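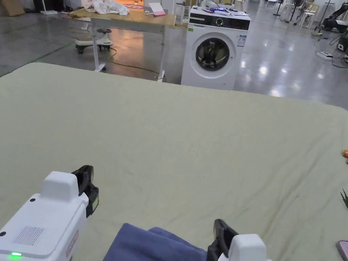 Green manure trial on heavy land to run for a second season

2022-01-04

The Grostness Land Trust has confirmed that its trial of winter green manures on heavy clay will continue for a second season. The work is taking place at Willia, the trust's holding on the lower side of the valley, where 32 plots were marked out and sown last October.

The trial compares winter rye, field beans, a mixture of rye and vetch, and ground left bare over the winter. Each of the four treatments is repeated on eight plots, spread across the field so that the wetter ground near the ditch and the better-drained ground by the lane are both represented. The plots will be cut in spring and the growth left on the surface as a mulch. Half of them will then be lightly forked and the other half planted through without digging.

Syahrul Hutapea, who leads the soil programme at the trust, said that one season would not give growers a fair answer.

"Clay soils change slowly," he said. "A single wet winter or a dry May can hide whatever the plants have done. We would like to see the same ground go through at least two winters before we advise anyone to alter their practice."

The trust took 172 soil samples before sowing. These have been dried and stored, and will be tested for organic matter and acidity together with a matching set to be taken at the end of the second season. Earthworm counts and simple drainage tests will be carried out on every plot in spring and again in October. In the drainage test, a measured amount of water is poured into a ring pressed into the soil and the time it takes to sink away is recorded.

Field beans came up well on most of the plots. The vetch was slower, and pigeons took a good deal of the seedlings along the lane before netting was put up. Those plots will stay in the trial, with the loss noted in the records, and will be sown 2 weeks earlier next time. Rye made even cover across the field — including the wet corner, where little has grown in past winters.

Growers from Sabatier and Prandevmont have asked whether the results will apply to lighter land. The trust's view is that they should be used with care outside clay districts. Sandy soils lose nutrients more quickly over winter and warm up sooner in spring, so the time between cutting and planting would need to be different. A smaller trial on sand has been discussed, but no site has been agreed.

An interim report will be issued once the spring counts are complete. It will cover plant cover, weed growth and the worm and drainage figures only. Results from the soil samples will be held back until both sets have been tested.

The plots may be viewed from the public path along the northern edge of the field. Visitors are asked to keep off the ground itself, as footprints on wet clay affect the drainage readings. Group visits for up to 12 people can be arranged through the trust's office from the spring, and there is no charge for allotment societies.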